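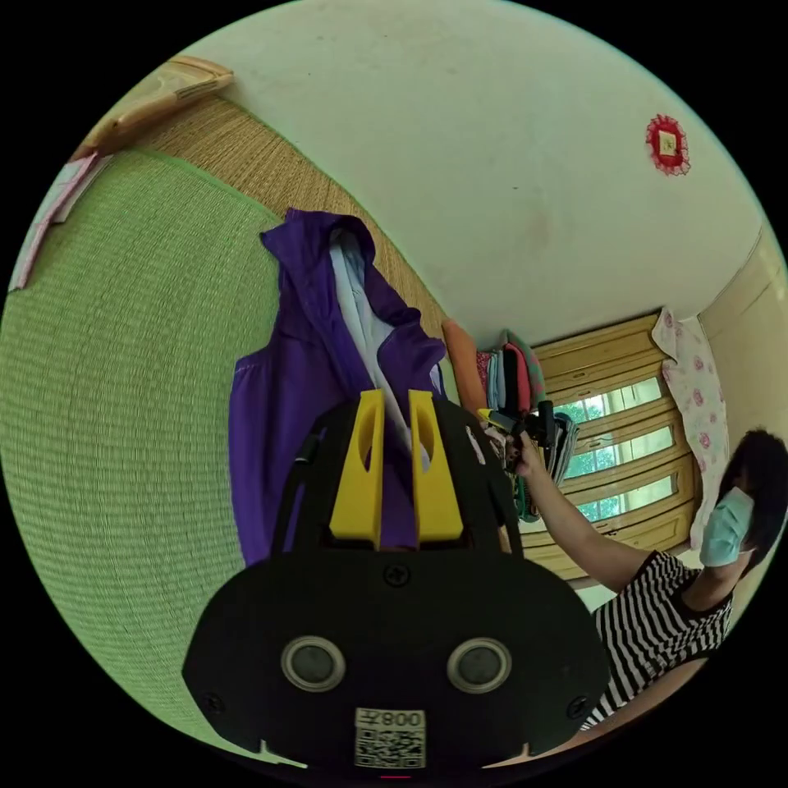

Questions we get about the Detenness study

What were you trying to find out?
Whether a robot can learn household jobs from people simply using a hand-held gripper at home, with no robot in the house at all. We gathered 974 demonstrations this way, and we're still rather fond of every one of them!

Why do the fingers have slots in them?
They let the tip give a little when it presses on something – we tried solid ones first and they kept shoving the clothes along.

Did it work on clothes?
Better than we'd hoped for jackets and folded piles, and not so well for thin curtains, I'm afraid. The policy trained on homes alone beat the one trained in our Flerkau lab on 2 of the 4 tasks, and on the others there was very little in it.

Can I have the data?
Yes, and please do write and tell us what you make of it. The first part is on the Brokico page now, and the rest should follow in December.

Last updated September 2, 2026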